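Angharad Lloyd
December

4. Mediation and the Olari border talks

Delegates from Carrilho and Olari met in 12 sessions over two winters — most of them held behind closed doors. The mediator's notes show that prisoner exchange came up early and water rights late.
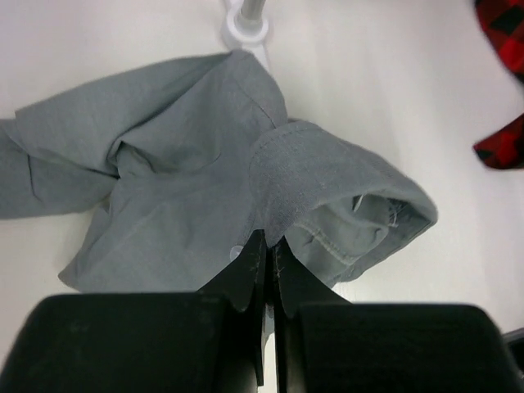
Figure 2. Gripper fingers holding a fold of a gray button-up shirt on a white tabletop.

Sessions on water rights lasted up to five hours. Both sides accepted a shared gauge at Prumard, but left open who would pay for its upkeep. We return to the cost question in Section 5.

Last updated: December
Contact | Copyright | Back to top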